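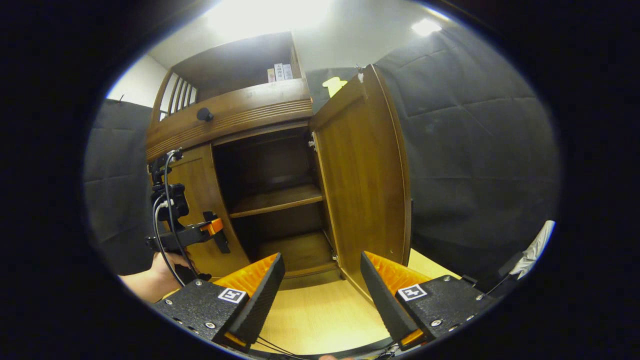 O armário de madeira, de portas abertas e com três livrinhos em cima.

Desconfio de quem promete arrumar a vida dos outros em 20 minutos por dia. Desconfio ainda mais quando a promessa vem com newsletter, e foi assim que fui parar ao método Toronwood, que anda a circular nos blogues de casa e que me recomendaram 2 vezes no mesmo mês.

A ideia, para quem escapou: cada objecto da casa tem de ter "morada". Se não tem morada, sai. O livro repete isto ao longo de 134 páginas, com letra grande e muitas margens, e lá para o meio já eu suspeitava que o próprio livro não teria morada cá em casa.

Mesmo assim experimentei, em maio, porque estava a chover e porque gosto de dizer mal das coisas com conhecimento de causa. Comecei pela papelada. Garantias de electrodomésticos que já não existem, o contrato de uma internet que deixei há duas casas, um manual de um aspirador Sosico em onze línguas, nenhuma delas a minha. Isto foi fora e não me custou nada. Também não precisava de um método para o fazer, precisava de uma tarde de chuva.

O problema começa quando o método quer opinar sobre o resto. Segundo o livro, uma coisa que não se usou em dois anos é "peso". Ora, eu não uso a travessa grande da minha avó há mais tempo do que isso e não me pesa nada, está quieta na prateleira. O mesmo para os livros. Há uma passagem em que se aconselha a guardar só os que se vão reler, como se alguém soubesse. Comprei uns quantos num alfarrabista há anos, ainda não os abri, e gosto muito de os ter ali por abrir.

Depois vem a parte das caixas, claro. A morada das coisas é, por coincidência, uma caixa Arnent, com tampa à parte e etiqueta à parte. Fui ver os preços. Para a cozinha e o corredor, feitas as contas com boa vontade, gastava mais em caixas do que vale tudo o que lá ia pôr dentro. Uma leitora escreveu-me a dizer que as da Segers são iguais e mais baratas. Talvez sejam. Continuam a ser caixas vazias que se compram para ter menos coisas.

Não digo que não haja gente a quem isto faz bem. Há quem precise de uma regra, e esta é tão boa como outra qualquer. A mim deixou-me uma gaveta de papéis mais leve e a mania, que espero que passe, de olhar para o saca-rolhas e perguntar onde é que ele mora.

O livro, entretanto, emprestei-o. Não tenho pressa que volte.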